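Visia Client Support
Ticket 786
Subject: Sponsor credits missing from episode pages and closing titles
Client: Holterbridge Television
Programme: Brorley (comedy series, all seasons)
Priority: High
Status: Closed
Opened: 04/04/2025

Summary of the report

The client reports that the sponsor credit for Ji, the sports drink brand attached to the Brorley series, does not appear on a number of episode pages on the public website. On certain episodes the credit is also missing from the closing titles when the programme is watched through the web player. The client advises that the sponsorship agreement requires the credit in both places and asks that the matter be treated as urgent.

Information requested from the client

1. The season and episode numbers affected.
2. Whether the fault is seen on the web player only, or also on the television application.
3. The date on which the credit was last known to be correct.

Client response

The fault affects the second and third seasons. The first season is correct throughout. The television application shows the credit as expected. The client last checked the pages in March, shortly before the new season listings were loaded, and found no fault at that time.

Initial checks

The episode records were exported and compared with the sponsorship schedule supplied by the client. The schedule lists 249 items, including full episodes, short clips and trailers. Of these, 35 had no sponsor code in the record. Every one of the 35 belonged to the second or third season, in line with the client's report.

The sponsor artwork was present in the media library and opened without error. The artwork was therefore ruled out as the source of the fault.

The page cache was cleared for one affected episode. The credit remained missing after the page was rebuilt. Caching was ruled out.

Cause

The new season listings were loaded by means of a spreadsheet import. In the spreadsheet the sponsor column had been headed "Partner", where the import tool expects "Sponsor". The tool does not reject a column it does not recognise – it passes over it and continues. Records that already held a sponsor code kept it. Records created or replaced by the import were left blank.

The television application reads the sponsor code from a separate weekly feed, which had not been changed. For that reason the credit continued to appear there.

Action taken

The sponsor column was renamed and the import was repeated on the test site. All 35 records received the correct code, and the credit appeared on the episode pages and in the closing titles. The client reviewed the test site and gave approval in writing.

The corrected import was then run on the live site. One trailer did not update. Its record had been locked for editing by another user account, and it was corrected by hand once the lock had been released.

Further report from the client

After the live import the client reported that the order of the cast list had changed on the page for the third season's opening episode, with guest performers placed above the regular cast. 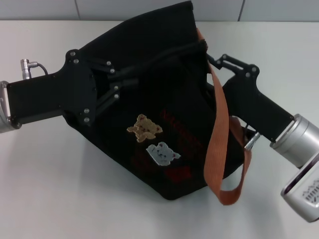
The cast order is held in its own column and had been sorted by surname before the spreadsheet was returned to us. The earlier order was restored from backup file 442. No other page was found to differ from the backup, and the sponsor code on the affected page was not altered by the restoration.

Advice to the client

Column headings in the import spreadsheet should not be renamed. A blank copy of the approved template has been attached to this ticket and should be used for all future seasons. Rows may be sorted, but the cast order column must be left as supplied.

Where a sponsor changes part of the way through a season, please raise a separate request before the import is run. The tool applies a single code to each record and cannot hold a start or end date.

Outstanding matters

A change request has been entered for the import tool to display a warning when it meets a column heading it does not know. No release date has been set. The client will be notified through the usual service bulletin.

The client also asked whether viewing figures for the affected episodes could be reissued to Ji with a note of the missing credits. Such reports are prepared under the reporting service and fall outside this ticket – the request has been passed to that desk.

Closure

The client has confirmed that all pages are correct and has agreed to closure. Replies to this ticket within the usual period will reopen it. After that period, please open a new ticket and quote the number given at the head of this record.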